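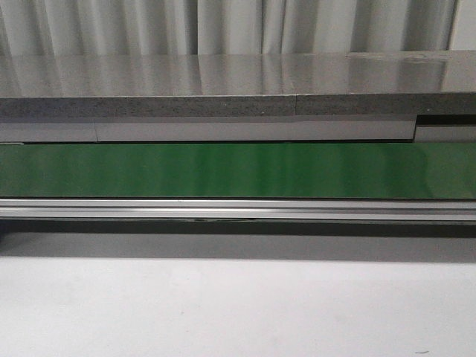

Thaddeus Kapoor reckons we should leave the edge band alone until the new top has been through a full season, and that a step you can barely feel with a thumbnail never hurt a bench. Fair enough, but I want it on paper before we forget which joint was which.

August 15, 2019. Long bench, curtain side.

Really pleased with this top! The polish has come up so well that you get the curtain folds back at you in the steel, all streaky and soft, and it makes the whole end of the room feel lighter. There's still a scuff toward the right, near the back. Tried the grey pad on an offcut first (300 grit, then 560) and the finer one is miles better, so no more 300 on anything that shows.

Edge band. Speckled grey, butted in lengths. The seam right of centre is the one I care about. The right-hand length sits a touch low and looks darker than its neighbour. Could be a different batch, could be the way the light falls off down that end -- Hollis thinks batch. Ordered from Forncombe back in May, so I'll see whether the docket has lot numbers on it.

Length check for the replacement band: 3000 as supplied, and we'd want two of them so the colour matches right across. Shoshana I. says Stesa will cut to size if we ask nicely, but I'd sooner trim it on our own saw and keep the factory end for the seam.
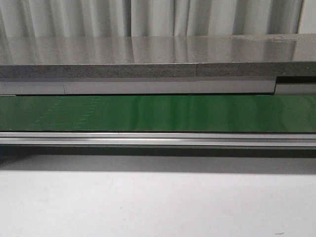

Fascia next. The pale grey strip under the band is in segments too, with the short one at the left and then the long run. The right end of the long one is ragged, cut on an angle, and past it you're into the dark recess. It'd be lovely to square that off and fit a proper end piece. I've got a bit of the same colour in the rack, I think behind the old shelf uprights.

Order of work, for whoever gets in first:
Scuff, fine pad only, straight strokes with the grain.
Straightedge across the seam, write the step in here.
Square the fascia end. Mask it first or it'll chip.
Leave the curtain drawn while sanding, and shake it out after.

Mortimer has the good straightedge. Ask for it back!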